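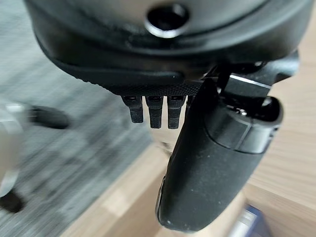

The Stop That Didn't Reach the Hand

A small fault in an office cabinet trial, and the month of May it ate up

If you had walked past the Clovlow office on the afternoon of run 51, you wouldn't have noticed a thing. There was no bang and no smoke. A robot had taken hold of a cabinet door, an engineer had pressed the stop button because she didn't care for the angle of the elbow, and the arm had stopped, just as it was meant to. She walked over to free the handle, put her thumb and forefinger where any of us would have put them, and found that the hand was still closing.

She got her fingers out with a bruise and a few words that I've been asked to leave out of this article. The bruise was gone within the week, but the question it raised stayed on the office whiteboard for a good deal longer, and it's the reason I spent three pleasant and rather long days there, drinking their coffee and getting in the way.

Clovlow is a small company that teaches robots to do office chores. The chore in this case was called Groka, after a board game that half the team used to play at lunch, and it sounds like nothing at all: go to a cabinet, open it, take out a folder, put it back, close the door. The plan called for 100 runs. The arm was driven by one controller and the hand by another, a little unit called the Modska that had been bought separately and bolted into the setup over a weekend. Sitting above both of them was Gashi, the company's own software, which told each half what to do and listened to what came back.

You may already see where this is heading. (I didn't, and had to have it drawn for me twice.) When someone pressed the red button, the signal went to the arm. The arm locked its joints and told Gashi that it had stopped. Gashi then stopped sending commands to everything, hand included, and everybody took that silence to be as good as a stop.

It wasn't, as far as the hand was concerned. The Modska had been set up to keep carrying out its last command whenever the line went quiet, and there was a perfectly kind reason for that. Early on, the hand had dropped things every time the network hiccuped, and somebody got tired of picking them up off the carpet. So a setting was changed. If the last command was "hold," the hand held. If the last command was "close until you feel 80 percent of full grip," then it went on closing, patiently, until it felt it.

On most of the earlier runs this did no harm, as the grip was finished well before anyone thought of pressing a button. On run 51 the button went down in the middle of the grip, and the fingers had only come partway around the handle. The hand met less resistance than it expected and kept looking for more. The engineer's fingers arrived 2 seconds later. 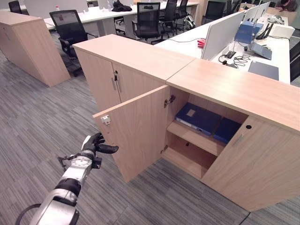

Cabinets are harder on a robot than they look, and I came away with a new respect for my own ability to fetch the car insurance papers. A door has to be pulled along a curve, so the arm must swing while the hand keeps a grip that is firm enough to pull and soft enough to slip a little. Then there is the matter of what's inside. Two dark blue folders lie on the upper level of the open cabinet, one of them tucked deeper than the other, and to get at the second a hand has to go in past the edge of the door and under the top with very little room to spare. Every one of those steps is a place where a person watching might want to say stop, and every one is also a place where a person might then want to reach in and help. The team had thought hard about the first of these. The second had slipped by them, I think because reaching in to help is such a natural thing to do that it never got written down as a step.

The first fix was tried that same evening and lasted until the next morning. They made the stop button cut power to the hand as well. This did stop the fingers, but the gearing in the hand doesn't turn backward easily, so whatever was held stayed held, at whatever force it had got to. A person with a finger in there would have been stuck until the power came back on and the hand had finished its startup routine, which begins with a full close. I'm told there was quite a silence around the table when somebody read that part of the manual out loud.

Opening the hand on every stop was the next idea, and it had its supporters. The trouble is that a hand that always opens will also drop whatever it's carrying, and a full folder coming down on a foot is its own kind of accident. They argued this one back and forth for days - cheerfully, from what I gathered, and with a lot of sandwiches.

What they settled on has a few more parts to it. The stop signal now goes down its own wire to the hand, without passing through Gashi at all. On that signal the fingers quit closing at once and ease off to a light hold, enough to keep a folder but gentle enough that you can pull a finger free. The startup routine no longer begins with a close. There is also a release switch that a person can work with one hand, and the engineer from run 51 insisted on testing it with her left, her right being the one that she supposed would be busy.

They changed the written procedure too. It used to say "press stop, then approach." Now it says to press stop, check the hand light, work the release, and only then approach. A wooden dowel hangs on a string from the desk nearest the cabinets for anyone who wants to try the grip on something other than themselves. It already had a fair number of dents in it when I visited.

The count was set back to zero after all this, which was a sore point for some, with half the runs already done. I watched several of the new ones. On one of them the hand got hold of a folder, the button was pressed on purpose, and the folder stayed where it was while the fingers loosened. The engineer worked the release, took the folder out herself, wrote a line in the log, and went to set up the next run.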